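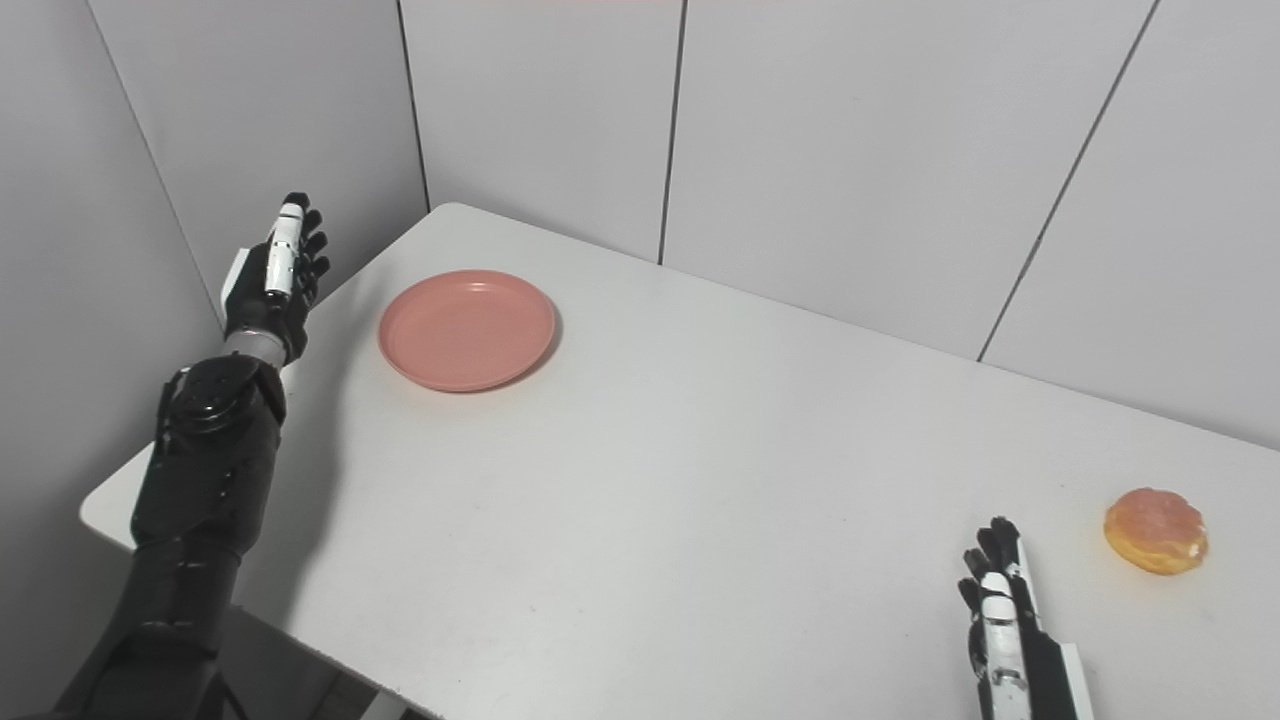

Tegan Ngata thinks I should have learned to make sourdough years before I moved to Merport, and that doing it in a rented kitchen with a moody oven was asking for trouble. She's probably right (she usually is about bread), but I had a free winter and a bag of rye flour, so off I went.

4 min read

My first starter lived in an old jam jar on top of the fridge. I fed it every morning before coffee, which is saying something, and for a week it smelled like nail polish remover. I wrote to Tegan in a panic. She wrote back one word: "Feed." So I fed it. By the second week it smelled like apples and I was unbearable at dinner parties.

The loaves were another matter. Loaf one was a doorstop. Loaf two had a cave under the crust big enough to lose a spoon in, and all my butter fell through it. I ate both anyway, toasted, standing up at the counter with the radio on.

What changed things was a trip to Flulbridge in March to see Ülle Stankevičius, who bakes 600 loaves a week out of a converted feed store behind the bus station. I had written her a long, gushing email and she answered it with a time: 2 a.m. I thought it was a typo. I set four alarms and drove over in the dark with my hair still wet.

Ülle doesn't talk much before sunrise. She handed me a scraper and pointed at a tub of dough, and I spent the next hour shaping rounds that she quietly reshaped after me. Her flour comes from the Ljungberg mill up the valley, and she can be very rude about anybody else's. She doesn't own a proofing basket fancier than a bowl with a dish towel in it. She pokes the dough with a knuckle, waits, and either nods or walks away.

"You're in a hurry," she told me, somewhere near five. I said I wasn't. She pointed at my foot, and it was tapping.

So I went home and slowed down! I let the dough sit in the fridge overnight, and sometimes through the next day too if work got busy. I stopped adding flour every time it stuck to my fingers. I bought a heavy lidded pot at a yard sale, lid slightly chipped, and the first loaf out of it crackled so loudly on the rack that my neighbor came to the door to listen.

These days I bake twice a week and give most of it away. There's a Saturday-morning kind of crowd at the Tretine market who'll pay good money for a round with a dark crust, and over 2,000 people came through last July, but I've been asked to take a stall and I keep saying no. I like my sleep. I like not knowing what shape it'll come out.

Tegan came to stay last month and I put a loaf in front of her without a word. She cut it, held the slice up to the window, and had three pieces with salted butter before she asked if I'd tried it with a little more water.

I've got that one in the fridge now.

Contact us | © All rights reserved | Back to top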